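4 min read

Teaching the arm to do my patching

I have wanted a robot arm that can plug in a network cable ever since I spent a whole evening on my knees behind a rack at Lostenis, swearing at a port I couldn't see. So this spring I finally started building one – and I'm having a brilliant time!

The project is called Wellum, and the plan is simple enough: a small open rack on the bench, an arm beside it, and a lot of patience.

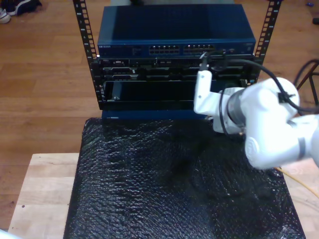 Ethernet plugs are fussier than you'd think. A human wiggles them in without noticing, but an arm has to be told how to wiggle. I've gone for the gripper holding the cable right by its connector, with the rest looped back over the arm and a black clip to guide it, so the slack stays out of the way of the ports. The bubble wrap under the rack was a late addition and I love it (it's also very hard not to pop).

My first go at the motion code took 18 seconds for a single approach, which felt like watching paint dry. It's now down to 11, and I'm sure there's more to come.

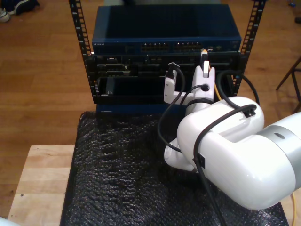 I've also started a small log of every attempt, with a note on where the tip ended up and what I'd changed. The target is 1000 entries before I let myself touch the gripper design again. I'm nowhere near that yet, but reading back through it over a cup of tea is half the fun.

Then there's the mounting, which I redid in April after the old one flexed. Much stiffer now!
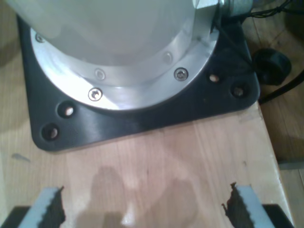

The base on its black plate, gripper fingers open.

Next job is the Dalier script, so I can start a run from the kitchen.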